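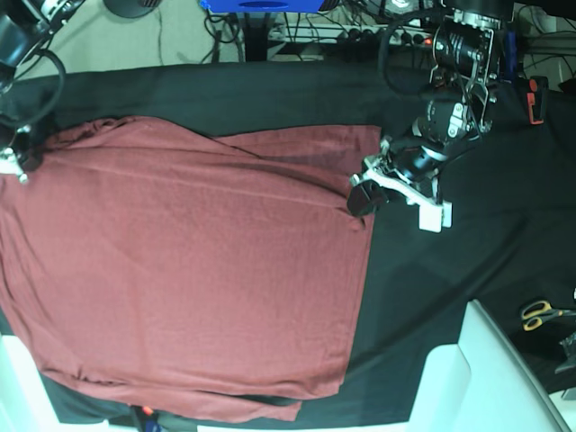 The woman who runs the mending and folding room at Pradanmont has been handling other people's clothes for most of her working life, and she still gets a little indignant about sweaters on hangers. "It breaks my heart," she told me, before I had even found my pen. "You take a nice soft knit and you hang it from two points for a whole winter, and then you wonder why it has shoulders like a bat."

I had gone to Greltbridge to ask her about folding, a subject I thought might fill half an hour. We talked for most of the afternoon, with a break for coffee and another because she wanted to show me how her mother used to roll stockings (I have tried it at home since, and mine come undone).

She grew up over a dry cleaner's, and her first paid job was at Calvo, a small clothing store where she was put in the back with a mountain of returns. "I was 16 and I thought folding was what you did until they let you do something interesting," she said. "Then the lady in charge watched me do one cardigan and she took it out of my hands. She didn't say a word. She spread it out again and smoothed it, all the way to the corners, and then she waited for me to do the same. I must have done 100 of them that week."

Spreading out is still the part she cares about most, and the part she thinks the rest of us rush. Her view is that a fold can only be as good as the flat piece of cloth you start with. Thin knits are the worst offenders, she says, as they hold on to every long wrinkle from the basket and they creep while you work.

"You hold a corner down and you ease the cloth away from it with your other hand. Ease it! People yank. If you yank a thin knit you get one wrinkle out and you put two more in, going slantwise, and now the bottom edge is drooping and you're cross with it."

She likes a cloth over the table, something with a bit of grip to it, and she has strong feelings about color. For years she worked on white because it looked clean. Then a friend gave her a length of black, and she found she could see the edge of a garment properly for the first time, reds and creams especially. "It was like getting new glasses," she said. "I'm not joking, I went home and told my husband about it over supper and he was very patient with me."

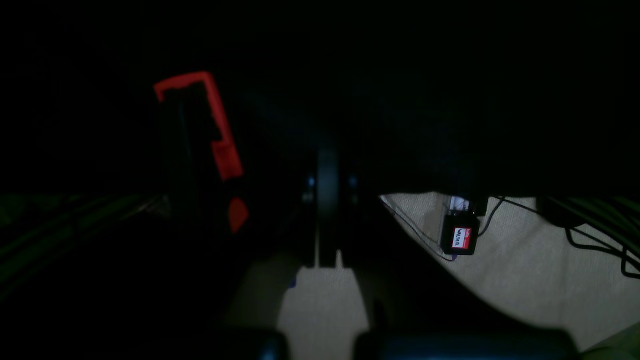
We got onto floors after that, by way of dropped socks. She sweeps before she folds and never after, and she checks under everything first. It's dark under furniture, she pointed out, and a dark sock can live down there for a month quite happily. She once found a glove at Geveck, where she used to teach an evening class, that its owner had given up on back in June and already replaced.

The classes come up often when she talks. She started them with 10 people and a stack of old pullovers, and she misses them, though she does not miss carrying the pullovers up the stairs. What surprised her was how many grown men and women arrived embarrassed. "They'd whisper it to me. They'd say, I don't know how to do a fitted sheet. As if it were a crime! I'd tell them, sweetheart, we're not doing sheets until the third week, sit down and have a cookie."

I asked whether she had a method she swears by, and she thought about it for a good long while — long enough that I finished my coffee. She has a few, depending on the shelf. For a knit top she brings the sides in first and turns the sleeves down along the back, then folds up from the hem in thirds, stopping to smooth between each one. If the hem is bulky she leaves it a finger's width short so it doesn't make a lump in the pile.

And does her own closet look like that? She laughed so hard she had to put her cup down. There is a chair in her bedroom, she said, and I was not to ask her about the chair.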